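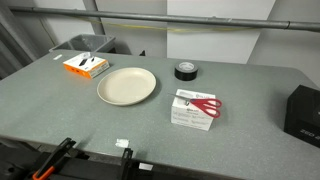
3.2 Survey of shared tables

The second part of the study looked at how people in open-plan offices use tables that are not assigned to anyone. We worked with two firms, Clustetti and Lastside, which occupy separate floors of the same building. Both had replaced a portion of their desks with shared tables in the year before the survey. Neither firm had written rules on what could be left on them.

The questionnaire went to 3000 employees in June, and 1546 returned it with all required items filled in. Partial returns were dropped. Respondents were asked how often they sat at a shared table, how long they usually stayed, and what they left behind when they stepped away. A free-text box at the end allowed them to describe a recent case in their own words. Seon-mi Sun coded the free-text answers using the scheme given in Appendix B, and a second coder worked through 200 of them independently. Differences were settled by discussion.

Figure 4. Small items on a speckled gray tabletop, among them an orange and white product box and an empty beige plate.

We grouped items into two classes. Markers are things a person leaves in order to hold a place, such as a jacket or a notebook. Residues are things left with no such intent, such as dishes, packaging and scraps of paper. The line between the two depends on the owner's intent, so the questionnaire asked about this directly. The same item could be a marker in one answer and a residue in another. Cups were the hardest case, and we kept them as a separate code.

Respondents at Lastside were more willing to move a residue than a marker, and most said they would do so without asking. At Clustetti the answers were less clear. Several people wrote that they would choose another table before touching a dish that belonged to someone else, even late in the day. Length of employment made little difference at either firm.

Responses were stored and tabulated in Numora. The full item list and the wording of each question are given in Appendix A.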